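How to Plan a Hut-to-Hut Walk Without Ruining Your Knees or Your Friendships
Posted 17 May 2022 in Mountains, Planning

Every winter a friend asks how we book our August walk, and every winter I write the same long email. I am now putting it on the internet so I can send a link and go back to my soup.

The method works for any range with staffed huts. Our own example is the Niltero loop, four days and three nights, which my walking partner Sheyla Sánchez and I have done often enough to have opinions about individual benches.

Step 1: Pick the nights before you pick the route

Most people spread a map on the floor, draw a beautiful line across it and then discover that the hut in the middle has been full since the snow was on the roof. Start with the smallest hut. On the Niltero loop that is Jakon, which sleeps 15 and has one window worth sleeping near. Get Jakon, then fit the other nights on either side of it.

Write to the huts in the first week they take bookings. Give your dates, the number of people, and whether anyone is vegetarian. Keep it short. The person reading it also chops the wood.

Step 2: Measure days in climbing

Distance on a mountain map is mostly decoration. Our shortest day on paper, down from the Ploterau saddle, took longer than the day before it, and I came down the last part backward while a family with a toddler overtook us.

Add up the climb for each day. If you walk regularly, 771 meters is a pleasant day with a long lunch. Double that and lunch becomes something you eat standing up. Add up the descent as well, and if it is larger than the climb, bring poles and lower your expectations of the evening.

Put the easiest day second. Everybody feels wonderful on day one and overdoes it.

Step 3: Decide how you'll get back to the car

A loop solves this for you. If you've chosen a line from one valley to another, look up the bus before you book anything, and look at the return leg in particular. Valley buses have a summer timetable, a school timetable, and a third one that seems to exist only in the driver's head.

We leave the car in the lower lot at Niltero, by the sawmill. The upper lot is closer to the trail and fills up before breakfast with people who are better at mornings than we are.

Step 4: Pack, then unpack

Lay everything out on the bed. You need:

Sheet sleeping bag (the huts insist, and they check)
Indoor shoes or thick socks
Rain jacket, even if the forecast is smug about it
One warm layer, one hat, thin gloves
Two shirts: the one you walk in and the one you'd be seen in
Headlamp, earplugs, blister tape
Cash in small bills
A paper map

Now take out the book. You will not read the book. Sheyla carried the same novel around the loop three times and can tell you its weight but not its plot.

Step 5: Agree on the turnaround rule at home

Above 2000 meters in August, the afternoon belongs to the thunderstorms. We want to be over the high point by noon, and if we aren't close by eleven we turn around or take the low path past the lake. Settle this at the kitchen table. Settling it on a ridge, with one person keen and one person looking at a cloud, is how you end up walking 50 yards apart until dinner.

The low path from Ploterau to Jakon is marked 323 on the signs. It's longer and muddier, with a great many cows, and it has a stream where you can put your feet in.

Step 6: Call the day before

Phone each hut to say you're still coming. If you aren't, phone anyway. An empty bunk that was promised to you means somebody else slept on a bench. 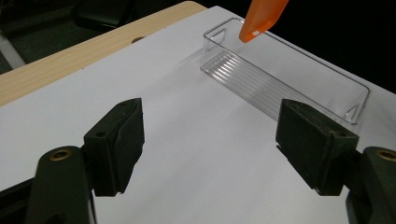 Do we need to carry all our own food?

Only lunches and snacks, as long as every hut on your route serves dinner and breakfast. We buy bread, cheese and an unreasonable amount of chocolate at the Tshabalala bakery in the village before setting off, then top up with whatever cake the huts are selling.

Two last practical bits. Dinner is usually served at one fixed time, so aim to arrive by four and get your boots off. And choose your bunk before you order a drink. The one by the door is always still free at nine o'clock, and there is always a reason.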